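# Demo start poses keep facing a tiled column 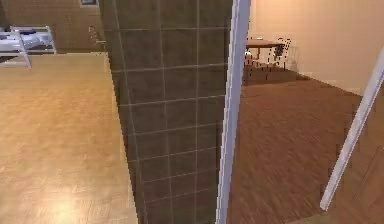 Havum Simulation Group – Navigation Help

I'm gathering examples for a "go to the table" policy in the simulated apartment. From this start the column is dead center, with the bed to the left and the dining table to the right. Do I keep these or resample?

**Reply 1**

Keep them. The policy needs to see doorways from bad angles. Record 2 demos per start, turning right first, and log the start heading – we lost 11 in July without it.

**Reply 2**

I'd resample. Worked for me in Rusov.

**Reply 3**

Keep, but cap them at 4 per room pair.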